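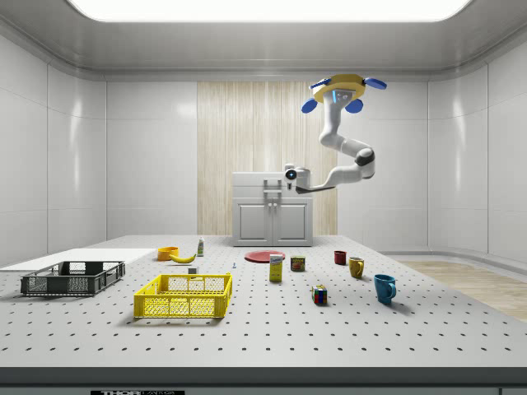 Jenő Vida had given up on ever hearing the old Sirnirberg harvest songs sung by a full room again, he told the crowd at the Astmont town hall, and then he had to stop talking for a moment because the whole back row had started in on the first verse without him.

News > Arts > Music

It was that kind of night! The Astmont Community Choir opened its December season with a program built entirely from songs collected in the hill villages above Sirnirberg, and 300 people came out in the sleet to hear it. Extra chairs were carried up from the basement, and when those ran out, people sat along the stairs with their coats in their laps.

The songs have a good story behind them. Vida's grandmother kept a notebook of tunes she learned as a girl, written in a shorthand of her own with little hooks and dots above the words. Vida found it in a flour tin while clearing out her kitchen. He brought it to choir director Kibet Ndung'u, who spent most of the summer working out what the hooks meant (they mark where a singer should slide up to the note, and the dots tell you to hold it). From the notebook the two of them put together 12 songs for four-part choir. A couple had never been sung in Astmont at all.

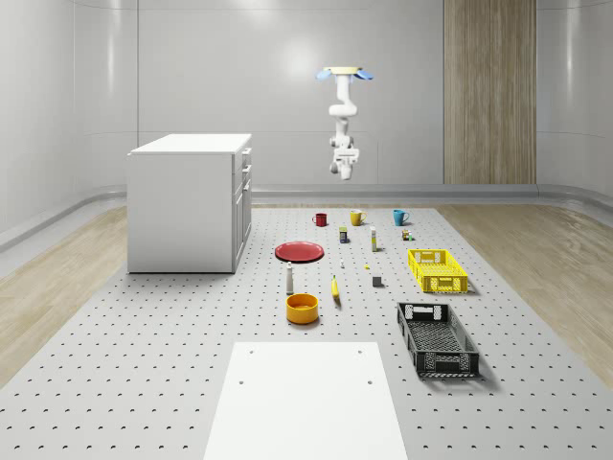
Ndung'u has kept the arrangements plain, which suits them. "The Miller's Gate" starts with just the altos, very low, and the rest of the choir comes in line by line until the floor is humming. "Snow on the Barley" is a round, quick and a bit silly, and the younger singers plainly love it. The second half closed with a lullaby that Ndung'u's own family sang in Kariuki, paired with one from the notebook. The two melodies fit over each other so well that he says he checked his work three times, sure he had made a mistake.

"I kept thinking I must have bent one of them to fit the other," he said during the break, still holding his pencil. "I went back to the notebook page and it was right there, note for note."

The choir has grown a lot this year. It began the spring with barely enough tenors to cover a part, and it now has to rehearse in two groups before putting everyone together. New members don't need to read music. Ndung'u teaches each part by ear, a line at a time, and sends everybody home with a recording to sing along with in the car.

A songbook is on the way, too. Gunudura Press, the small printer on Canal Street, is running off 500 copies with the tunes in standard notation on one side and the grandmother's own marks on the other. Vida has written a page on each song, covering who sang it and what work they were doing at the time. His note on the goose-plucking song is a treat and got a big laugh when he read it from the stage.

The program will be sung again later this month, same hall, doors at 6:30 p.m. and music at 7. Entry is free, with a basket at the door for the heating bill. Come early if you want a seat near the front, and learn the chorus of "The Miller's Gate" if you can, as the audience gets to sing it on the last time through.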